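Okay, thread time. I've spent five weeks learning about caraway and I need to put it somewhere before I start telling strangers on the bus.

Yes, caraway. The little curved seed in rye bread. I thought I knew it! I knew maybe a tenth of it.

Kitchen people, come in, pull up a stool.

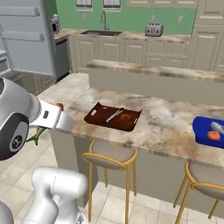
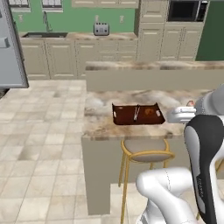
First thing: it isn't really a seed. Each one is half of a tiny dried fruit, and the plant is a cousin of carrots, parsley, dill and fennel. Once you know that, you taste the family in it. Chew one slowly and there's a bit of dill right at the front.

Second thing, and this one got me: caraway and spearmint get their main smell from the same molecule, carvone. Same atoms, but mirror images of each other, like a left and right glove. One smells like rye bread and the other smells like gum. Your nose can tell gloves apart!!

I went down this hole after buying a bag from Umholm, the spice stall at the Tralavgate market. I only wanted enough for one loaf. The smallest bag they sell would last a normal household until next July, so I had some decisions to make.

Decision one was bread. I baked the Nurkia rye (my neighborhood bakery prints the recipe on its paper bags, bless them) and put half the caraway in whole and half ground. Do this. The ground part goes all through the crumb and the whole ones give you those little bursts.

Decision two was cabbage. Slice it thin, plenty of butter, low heat, lid on, a spoonful of caraway, salt. Give it 48 minutes. I know that's oddly exact, I got distracted the first time and that's what the timer said, and now I won't change it.

A splash of cider vinegar at the end. Don't skip the vinegar.

Decision three: roasted carrots with caraway and honey. Cousins on a tray together! Oven at 400, toss them once, honey only for the last few minutes or it burns and you'll be scraping.

Toasting, quickly. Dry pan, medium heat, keep it moving. You want it to smell warm and a little like orange peel. If it smells like a campfire, start over. I've started over more than I'd like.

Buy it whole if you can. Ground caraway fades fast. I crush mine in an old Voß mortar I found at a yard sale, heavy as a bowling ball, chipped on one side, love of my life.

It's also a two-year plant, mostly. First year you get feathery leaves and a root you can cook like a parsnip. Second year it flowers, sets fruit, and it's done. I sowed a row along the fence and now I have to be patient, a thing I'm famously bad at.

Places I want to try it next: goulash, cheese biscuits, apple cake, pickled beets, and a shortbread from a church cookbook I own (page 117, covered in somebody else's butter stains, always a good sign).

Somebody asked if cumin works as a swap. They look alike, and some languages even give them nearly the same name, but the taste is a long way off. Dill seed or fennel seed will get you closer.

Shortbread is going in tonight. If you've got a caraway recipe from your family, please post it under this, I'll read every one and I'll probably bake it too. I still have SO much of this bag.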